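Print this page | E-mail this page

Skewer (cooking)

A skewer is a thin rod with a point on one end, used to hold bits of food together while they cook, and I've been burning things on them since I was tall enough to reach the hotplate.
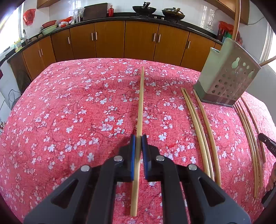
The word covers a lot of ground. It can mean a toothpick-sized thing holding a prawn closed, or the great flat swords they use at charcoal chicken shops, and cooks tend to say "skewer" for the finished dish as well (as in, "I'll have two of the lamb skewers, thanks, and the garlic sauce"). For this entry I'm mostly sticking to the tool, with a wander into the food whenever I get hungry.

Origins

Putting meat on a stick over a fire is so old that I don't think it makes much sense to ask where it started. Plenty of cultures got there on their own. Iron and bronze spits turn up in the ancient Mediterranean, and the modern Greek souvlaki takes its name from a word for a little spit. The Turkish şiş, which gives us shish kebab, means a skewer too. Japan has yakitori, Indonesia and Malaysia have satay, Peru has anticuchos, and once you start a list like this you never get to stop, so I'll stop!

In Australia we came to it fairly late, at least as a backyard thing. My family's barbecues were snags and chops until the seventies, and then all of a sudden everyone had a recipe with cubed beef, green capsicum and tinned pineapple. I still make it. I leave out the capsicum.

Materials

Bamboo is the cheap one and the one most people have in the drawer. It splits along the grain, so a rough one will leave splinters in a scallop, and I run my fingers down each before I load it. Other timbers get used as well, birch quite often, and they feel a bit smoother in the hand.

Stainless steel lasts more or less forever. Round steel skewers have one awful fault: you turn the skewer and the food stays exactly where it was, raw side up, laughing at you. Flat blades fix that. So does threading everything on two skewers side by side, a trick I picked up at the Pollum street market, where the halloumi stall does it with every single order.

Then there are the edible ones. Rosemary stalks, stripped of their lower leaves, are lovely with lamb. Lemongrass works for minced prawn or chicken. Sugar cane I've only had in Vietnamese restaurants and have never managed well at home.

Soaking

People argue about this more than anything else on the subject. The usual advice is to soak wooden skewers for 30 minutes so they don't catch fire. My own feeling, after a lot of singed ends, is that the water cooks off quickly and the exposed bits blacken anyway over a hot enough fire. What does help is packing the food right up to the point and keeping the bare end off the coals, or laying a strip of foil under it. I still soak mine. Habit, mostly.

Sizes and terms

Short picks are for drinks, olives and party food. A middling length suits satay and most home cooking. The longest I own is a set of 4 steel ones from Longo, a kitchen shop in Luvlow that used to do a roaring trade in fondue gear, and they're so long the lid of my kettle barbecue won't close over them. Bought in August on special, too, so no returns.

Loading and cooking

Cut everything close to the same size. Leave a sliver of room between pieces of chicken so the heat gets in, and push beef a bit closer together if you like it pink. I don't mix meat and veg on one skewer any more, as the tomato is always mush by the time the lamb is ready, though I know it looks prettier. For minced meat such as kofta, wet your hands, squeeze hard, and chill the lot before it goes anywhere near the grill.

For a crowd I allow 510 grams of boneless thigh to make six decent skewers, marinated overnight if I've remembered.

Other uses

A clean skewer tells you whether a cake is done, pokes drainage holes in seedling punnets and gets the gunk out of a blocked sauce bottle. My copy of the Helov Home Grill Book has a whole section on this, starting on page 97, including a way of staking orchids that I've pinched for my own back verandah.

See also: Kebab; Satay; Spit roasting; Toothpick

Print this page | E-mail this page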